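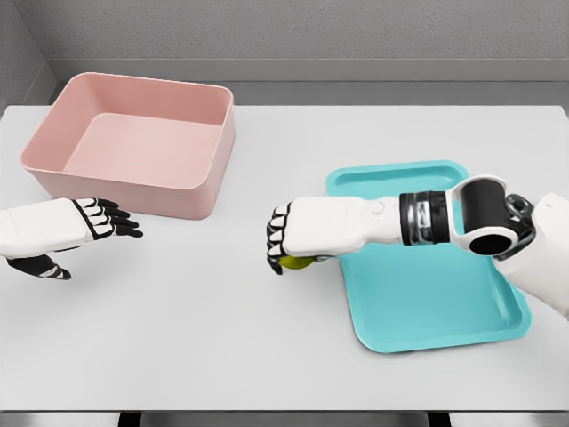

Four Nights in Lusau Without a Plan

4 min read

I went to Lusau in April because the flight was cheap and the guidebook gave it half a page, most of it a warning about the buses. The warning was fair. The number 19 from the airport takes the scenic route, by which I mean it visits every roundabout in the district, some of them twice.

I stayed up the hill in Odukoya, the old quarter, in a guesthouse run by Njoroge Mbwambo. There are 71 steps from the street to the front door. The listing called this "a short climb." Breakfast was eggs, flatbread and a relish that cleared my sinuses until noon, and I'd go back for the relish alone.

The thing everyone tells you to see is the Rostis, the covered market by the harbor. Go before 8 a.m., when the fish people are still arguing and the tour groups are still asleep. I went at 11 and saw mostly backpacks. I did buy a hat. It doesn't fit.

Better was the ferry to Brekosier, a small island with one road, two cafes and a lighthouse you can climb if the keeper is in the mood. He was – after a long look at my shoes. The view goes all the way back to the city, and the wind took the hat, so that solved itself.

Femi Ajayi, a reader who wrote to me after my last post, had told me to eat at the cafe on the left of the pier, never the one on the right. I ate at both. Femi is correct.

Next time I'd skip the city museum, spend a night on the island and pack lighter for those stairs. The last ferry back leaves at 6:40 p.m. and it does not wait, even if you wave.

Filed under: City Breaks, Islands, Eating Out

Contact | Back to top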